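Jalard hand gripper, quick review

Bought 3 of these for the Prutgate line, we teach the arm by doing the job ourselves with the gripper and it learns off the recordings. Had them 8 weeks.

Good: trigger is light, no sore thumb. Marker block stays put. New people get it in one morning, way faster than driving the arm with the joystick, which I hated.

Bad: handle is too fat for small hands. Strap rubs. Software lost a whole afternoon on me, 959 demos saved out of 1000 and no word on wich ones went. Had to redo the cup stacking.

Support answered next day, fair enough. Would buy again but get the small grip if they ever make it. Four stars.
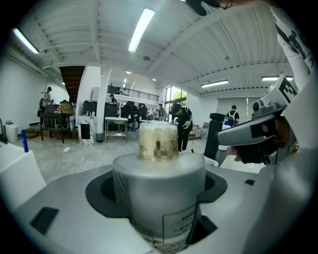

Sharada Pai: Same with the lost demos. Turn off auto-sync before you start and save by hand after each batch, hasn't dropped one for me so far.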